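From the Clevcombe Kitchen Table newsletter

Clearing the table, and finding a home for the big white pot

If you came by in September you will remember the state of things in the shared kitchen. The long shelf was full, the windowsill was full, and the table (our lovely pale table, which we all fell for when it arrived from Vandwood) had turned into the spot where anything without a home got put down for a minute and stayed until the following week. Library books, seed packets, a bag of odd lids, somebody's good scarf. We have been meaning to do something about it ever since, and I am very happy to tell you that we finally have.

We gave it 2 afternoons. The first went almost entirely on the shelf, with a long break for tea and a discussion of how many graters one kitchen needs (we settled on 3, which I still think is generous). The second was for the table itself, and I will admit that I had been looking forward to that one. There is something so cheerful about getting back down to bare wood and seeing the grain again.

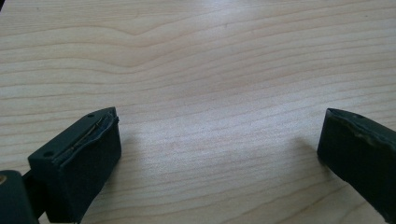
Page last changed: November 29, 2025

I had quite forgotten how pretty the grain is on that table. The lines wander along in thin tan streaks with creamy wood in between, and there is one place where several of them dip down together into a little V and come back up again, like a ripple. I must have stood a teapot on top of that V every week for months! A few of you have asked whether we should put an oilcloth over the whole thing to protect it, and I do see the sense in that, especially with the holiday baking coming up. But it would be a shame to hide it, so for now we are asking everyone to use the cork mats, which live in the top drawer on the left, and to wipe up beet juice and turmeric right away.

For cleaning, please keep it plain. A soft cloth, warm water, a drop of dish soap, and then a dry cloth along the grain. No scouring pads, please, and no spray from under the sink, that one is for the tiles only.

Now, the pot. Several of you have been kind enough to ask what became of it after the shelf was cleared, and whether it was going to the Oltent rummage sale along with the spare baking pans. It is not! It has been through too many soup lunches with us, and I would have had a hard time carrying it out the door (in both senses, as anyone who has lifted it when full will know). At our last lunch we went through 71 bowls between the opening of the doors and the clearing up, and a good many of those were ladled out of this very pot. 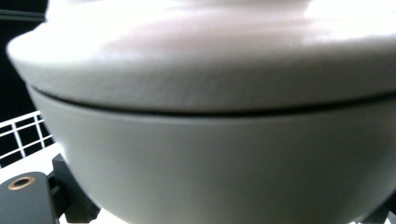

The big lidded pot, staying right here with us.

It is such a comfortable shape, all roundness, with that thick lip on the lid that gives you something to get your fingers under. If you look closely at the glaze there are a few tiny speckles along the front of the lid, and I have grown rather fond of them. Do please use two hands for the lid and set it down on a folded towel while you are serving. Ceramic is forgiving of most things but it does not like being knocked against a faucet, and we would never find another one to match.

Its new home is the low cupboard beside the pantry door, on the bottom shelf, with nothing stacked on top of it. The ladle hangs just inside on the hook. I have put a paper label on the shelf edge, and if the label falls off (they do, in the steam) there are more in the tin with the string.

The next soup lunch will be the Panyasiri squash recipe that so many of you wrote in about, the one with coconut milk and plenty of ginger. Our kitchen fund stands at 200 dollars after the cake stall, so the ingredients are taken care of, but we would be very glad of bread, and of anyone who likes peeling. Bring your own peeler if you are particular about them, as I am. The sign-up sheet is on the side of the fridge, and the pencil is tied to it this time.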